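Notes for the gripper talk, 20 minutes plus questions

Slide 1. Hi everybody, thanks for staying past the coffee! Say who I am and thank Tsegereda Beyene, she did half the bench work and is in the second row (wave).

Slide 2. What we wanted to know: can one pair of parallel fingers cope with PC teardown and small parts, or do we need a tool changer? Vasilis bet on the tool changer. Hold the result back till slide 6.

Slide 3. The two contenders. Giltton fingers are long and thin, Mollent fingers are shorter with a soft pad. Same arm, same controller, same grasp list for both. Don't get dragged into price yet, someone always asks.

Slide 4. Numbers. 4000 grasps planned, 2000 per finger set. We threw out 788 from the first week in May when the force limit was set wrong (my fault, own it, people like that) and ran them all over again. Pause here and let them read the chart.

Slide 5. Where it went wrong. Cables, cables, cables! The Giltton set gets in between them nicely but twists when it pulls on a connector. The Mollent set pulls straight and then can't get into the drive bay at all. Play the drive bay clip, 40 seconds, no sound. If the clip won't play just wave my hands around, I've done it before.

Slide 6. So who won? Giltton on reach, Mollent on grip, and Vasilis gets his lunch, because we're buying the tool changer. Mention that Alfredo Calimlim wants to try angled fingers next and I think he's onto something.

Slide 7. Controller stuff, only if I'm under 15 minutes. The Umali one dropped its connection a couple of times on long runs and we never found out why. Ask the room, somebody may know.

Slide 8. Leave this up during questions. Repeat each question into the mike! If they ask about memory sticks: we didn't test those, sorry, come find me after.

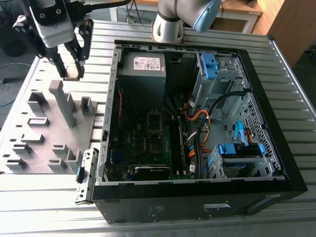 Slide 8: Open PC tower on the bench, with the gripper over the fixture plate.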